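Courses > Textiles & Laundry Care > Unit 2 > Handling and folding

Notes for session 2 — handling large pieces. Vinh Kiều, Flanholm evening course

Bring your own cloth next time, anything plain, a sheet or tablecloth is fine. Cotton or linen mix. No fleece please.

Before folding
- find the hem first, then a corner. Corners hide in a heap
- shake out once, hard. Not five times
- smooth with flat of hand, middle outwards
- check label if there is one, some of the old Nostano ones say iron damp

Picking up from a heap. Most people grab a fistfull and that's where the creases come from. Take a small pinch, lift a bit, let the rest hang, then slide along to the edge. Thư asked if you can pinch anywhere — yes, but near an edge saves time. 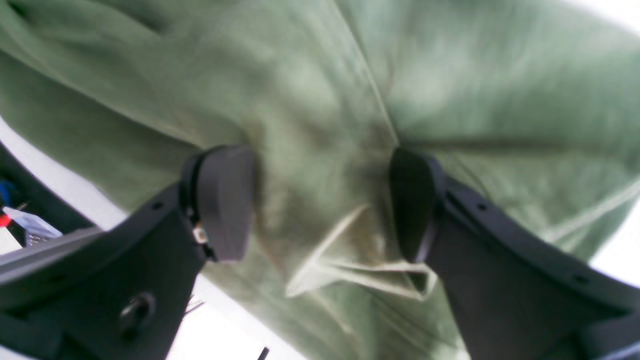

A pinch in the middle of a cloth gives you a little peak with folds running off it. Fine for lifting, bad for storing. Lay it down again and smooth before you start halving.

Folding: halves, halves again, then thirds. Edges to edge, dont worry about the pattern. Heavy cloth (over 200 gsm) stop at quarters and roll it.

Practice: same cloth, 25 minutes, swap partners half way. Nhung has the spare sheets.

Next session ironing, read the Dranham handout beforehand, pages on steam only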